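Workshop notebook, September, Friday, start 9.40 am

Folding trials, soft goods bench (which today is a bed)

The proper table is still under the Sarmiento samples, so everything moved to the bed in the back room. It is a bit low for anyone with a spine, but it's wide, it's flat enough, and the sheet gives a bit of grip. Yesterday's complaint that shirts skate off the edge no longer applies. Today's complaint is that I can't find anything on the floral print.

Pile for the day came out of the Plillard carton, the one marked 2745. Cotton tops mostly, a few of uncertain fibre, and one that has been through so many washes the care label has gone blank. Set that one aside. It folds like a wet tea towel whatever you do to it.

Method as agreed: drop the garment from the hand, no smoothing first, then find a hem, open it out, lay it flat, sleeves in, sides in, up from the bottom. Finished size should match the Flosell card. Anything that comes out wider than the card gets opened and done again, which is how the morning went.

10.15. Greens. The olive one landed twisted and stayed that way for some time. Tried shaking it from the shoulders, which only moved the twist to the other end. Better to leave the bunched end alone, find the flat part with the hem, and work back from there.

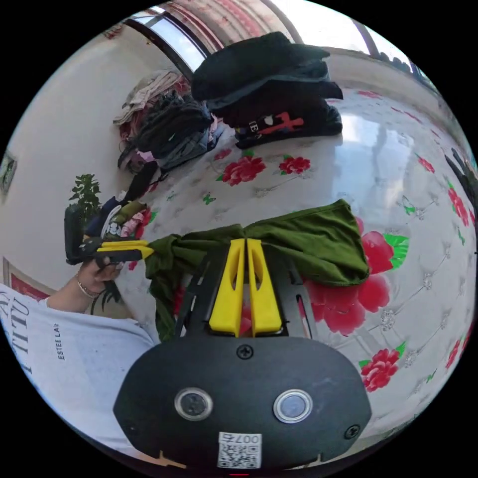 Olive cloth, still bunched at the left, hem side opening out over the flowers.

Finished fold on the olive was acceptable on attempt 2. Slight lean to one side. I have seen worse in shops.

Notes on the sheet. The faint diamond quilting turns out to be handy for squaring up, if you get your head down near it and ignore the peonies. Red flowers are a decent landmark too: "hem to the big flower" is now an instruction in this building. The green butterflies are less help, being small and just the sort of green you lose beside an olive shirt.

11.30. Tried the Lulel folding board on the plain tops, to be fair to it. Instructions inside the lid are dated 1985 and assume a shirt with a stiff collar and an owner with a free afternoon. It makes a beautiful rectangle. It also takes longer than doing it by eye, and the hinge pinches. Back in the cupboard.

Stack height: keep it low on the bed. The mattress gives, the pile tilts, and then you are folding the same shirts again with less goodwill. Moved the finished ones to the chair.

To do:
Get the table back from Sarmiento.
Plain sheet, any colour that isn't green.
Order tissue, pack of 400, the thin sort.
Redo the two wide ones at the bottom of the stack before they get boxed.
Find out who put the odd sock in carton 2745, and whether there's another.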